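Owners of the Dronik Vi, the small electric hatchback sold mostly as a city car, are starting to see what a few years of winter driving does to its charge port. The trouble is in the latch, a small motorized pin that locks the cable in place. When it sticks, the car refuses to charge or refuses to let go of the plug.

Trí Hứa runs Sturkivix, an independent repair shop in Clindcombe. He has kept a list of every Vi that comes in with a latch fault, and by June it stood at 124 cars. Most were early builds.
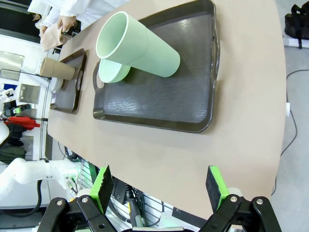 Road salt gets past the door seal and collects at the bottom of the housing, Hứa says. The pin corrodes, the motor strains against it, and after a while the motor burns out. Later cars have a drain hole and a thicker seal, and he has seen only five of those.

A new port assembly costs $1,639 fitted, and the basic warranty has usually run out by the time it's needed. Sang Dương, who drives her Vi to a hospital job on early shifts, paid for one last winter. "I was stuck at a public charger at 6 a.m. with the cable locked in," she says. "There's a manual release, but it's behind the trunk lining."

Hứa's shop will replace the latch motor alone if the pins are clean. The job takes some 2 hours.
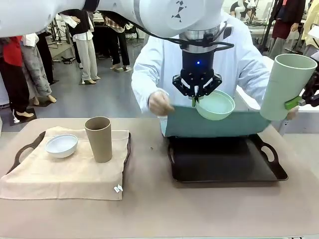

A pale green bowl and cup, each held in a gripper.

Shahab Rostami, a mechanic at the shop, tells owners to rinse the port door area with fresh water after salted roads, with the door closed, and to have the seal checked before cold weather. Used buyers should lock and release a cable several times before paying.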